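Jirier Boards > Film & TV > General Chat
Thread: Are they really remaking Netlow?

poppycorn_kate
4 November 2020
So I guess it's official? The trades picked it up this morning and my group chat has been going nuts ever since. They're remaking Netlow, as a musical, with a new director and a cast that's maybe half announced. I grew up on that movie. My sister and I wore out the tape to the point where the lighthouse dance had a big fuzzy stripe running through it, and I still kind of expect the stripe when I watch it now.

I'm trying to keep an open mind but a musical?? The whole point of the original is that those people can't say what they feel. They stand around on docks. If you give Marianne a big ballad in the first act then what is she doing for the rest of the movie?

Anybody excited? Talk me into it.

dutchoven77
I'm excited! I'll take the heat. The original is lovely but it's also slow as molasses and the guy playing the brother is just bad, sorry. He says "the boats are in" like he's reading it off a cereal box. There is room for somebody to do better there.

Also it already has songs in it. The bar band plays three full numbers. It's halfway to being a musical as is.

marlowe_b
A bar band playing in a bar is a totally different thing from people bursting into song on the ferry.

dutchoven77
I would pay extra for people bursting into song on the ferry.

poppycorn_kate
OK the ferry song would be kind of great, I'll give you that one.

Nia Yorath
I saw the stage version of this when it was trying out, back in May of last year, and I think a lot of you are going to be surprised. It ran 9 nights in a tiny place and I went to two of them. The songs are small. Marianne's first one is her adding up the grocery bill and you slowly get that she's counting how much money she'd need to leave. I cried over a grocery bill! If the movie is using that score then I have high hopes.

What worries me is the casting. The stage Marianne was a woman in her forties with a scratchy voice and she was perfect. Now it's somebody from Rordale, and I have watched all of Rordale (don't judge) and she's cute and funny and I have never once believed she was tired.

marlowe_b
Wait, is it confirmed they're using the stage score? The article I read said "original songs."

Nia Yorath
Hm. I read that as original to the show but you could be right. Now I'm nervous.

tugboat_annie
Rordale fan checking in to defend my girl. Go watch season 6, the hospital episode. No jokes, hardly any makeup, and she carries it the whole way. People decided what she was in the first season and never looked again. I'm not even that into Netlow (saw it once on a plane, slept through part of it) but I'll be there opening weekend for her.

Osian Landeg
I have watched the hospital episode. She was fine. Fine isn't what I want from Marianne.

My bigger beef is that they keep remaking the ones that were good. There are so many movies that had a terrific idea and got botched, and you never see anybody going back for those. Remake Bianchini! Great story, a crooked piano tuner, a whole missing will, and the last half hour is a car chase because the studio panicked. Somebody please fix that one and leave my docks alone.

dutchoven77
Bianchini is a masterpiece and the car chase is the best part. I will not be taking questions.

Osian Landeg
He's a piano tuner. Why can he drive like that?

dutchoven77
He had a life before pianos.

poppycorn_kate
I haven't seen Bianchini and now I have to, thanks a lot, there goes tonight.

screendoor
Long time reader here, I hardly ever post. I'm with Kate mostly. I don't think a remake ruins anything, my old disc is still going to be on my shelf. What bugs me is that for the next year, whenever I bring up Netlow, I'll have to say "the old one." And then the new poster goes on the cover of everything and you can't find the first one to stream. Happened with two of my favorites already.

tugboat_annie
The opposite can happen though. My nephew only watched the old version of one of those dance movies after he saw the new one with his friends, and now he likes the old one better. He's 12. He wouldn't have gone near it otherwise.

marlowe_b
That's one kid.

tugboat_annie
It's one more kid than you've got, marlowe.

marlowe_b
Fair enough lol

Nia Yorath
Did anyone see who's doing the costumes? I can live with a lot of changes but if the yellow raincoat is gone I'm walking out.

screendoor
No word on it yet. One site had a set photo with somebody in a green coat but it was taken from so far off it could have been a crew member. I wouldn't panic.

Osian Landeg
I'm panicking.

poppycorn_kate
Page back a bit and there's a poll up on the main board, by the way. 218 votes when I looked and "leave it alone" was winning, though the "depends on the songs" people were catching up. I voted leave it alone and then felt kind of bad about it after reading Nia's post. The grocery bill song has been in my head all day and I've never even heard it!

Here's where I've landed. I'll go see it. I'll probably grumble the whole way there and then get choked up at the lighthouse like I always do, as long as they keep the part where the music drops out and it's just their shoes on the floor. Keep that and you can have your ferry song, dutch. I'm off to make dinner and put on Bianchini - will report back on the car chase.
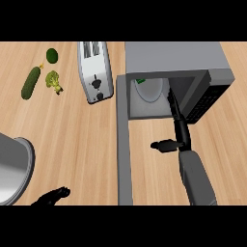 marlowe_b
They'll cut the shoes. A musical is never going to let a dance go quiet for that long, somebody will stick strings under it. I'd love to be wrong.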